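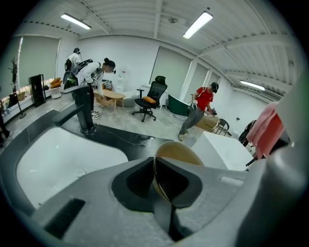 Gripper pads against a round bowl-like object at the sink station, with the main room behind.

The software group at Tristus occupies one large room, and most of its debate over the past year has concerned timing. Florence Wong, who leads perception and tooling for the group's manipulation program, regards that as a sign of progress.

"When we began, every discussion was about the model," Wong said. "Now the discussions are about clocks, calibration files and which version of the tracker produced a given trajectory. Those subjects decide whether the model has anything useful to learn from."

The program records people carrying out household tasks with hand-held grippers and converts the recordings into training material for control policies. The conversion is handled by Prunolis, an internal pipeline that Wong's team rewrote in January. It takes in video from each gripper and from the head-mounted cameras, estimates the position of every device, and places the result on a single timeline.

Wong described the alignment step as the least visible part of the system and the most expensive to get wrong. The earlier version accepted the time stamps supplied by each device. Over a long session the clocks drifted apart, and by the end the two hands of one operator could disagree by 123 milliseconds.

"A policy trained on that material learns that the left hand closes before the right hand arrives," she said. "It will then do precisely that on the robot. We spent several weeks adjusting the controller before someone plotted the offsets."

The rewritten pipeline estimates drift continuously and rejects any segment in which the correction changes too quickly. Wong said that the rejection rule was unpopular at first, as it removed material that operators had worked to produce. The group has kept the rule and now reports rejected segments at the close of each session, so that the task can be repeated the same day.

Cloth remains the most demanding material for the perception software. A bowl has a stable outline, and its pose can be estimated from a few views. A piece of knitted fabric has no fixed shape, and it often covers the part of the gripper that the software would most like to see.

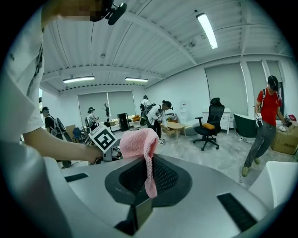 Wong's team chose to stop estimating the full shape of the cloth. The current software tracks the grasp points and the lowest hanging edge, and leaves the remainder to the policy. "We had a very handsome mesh model," she said. "It ran at a fraction of the rate we needed, and the planner used almost none of it."

The planner, called Marchand, was written by a separate team at the group's Gerstead office. It receives short sequences of proposed gripper motions from the policy and checks them against joint limits and known obstacles before anything is sent to the arm. The full check must finish within 100 milliseconds. If it does not, the arm slows along its last approved path and waits.

Asked whether the check restricts what the policy can do, Wong said that it does, and that the restriction is deliberate. Sinks and counters are a case in point. A person reaches over a faucet without thinking, while an arm with a different elbow may have no safe route to the same place. Marchand records each refusal together with the motion that caused it, and the two teams review the records jointly.

"The refusals are the best documentation we have," Wong said. "They show us where a human demonstration does not transfer. Before we kept them, people would say the policy was bad at sinks, and that was the end of the conversation."

The square markers on the grippers have also been a subject of review. They give the tracker a reliable reference when another camera has them in view, but a marker turned away from every lens contributes nothing. Prunolis therefore combines marker detections with motion estimated from each gripper's own video, and it stores a confidence value with every pose. 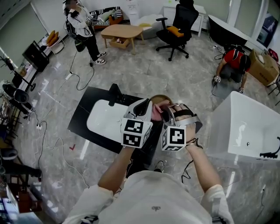
Tooling and next steps

Much of the team's present effort goes into replay. An engineer can open any recorded segment, run it through the current versions of the tracker and planner, and compare the output with what was stored originally. A fixed set of 200 segments is replayed before each release, and a release is held if the results differ without explanation.

Wong acknowledged that the replay viewer is still difficult to use. Loading a long session is slow, and the comparison screen assumes that the reader knows the pipeline's internal names. A simpler version is planned for the people who run the sessions, who at present must ask an engineer to look up a segment for them.

The group also intends to move calibration checks to the start of each recording. Under the proposed arrangement, the software would ask the operator to hold both grippers in view for a few seconds and would decline to record until the result fell within tolerance.

"It is a small inconvenience to the operator," Wong said. "At the moment we learn about a poor calibration the following morning, and by then the session is over."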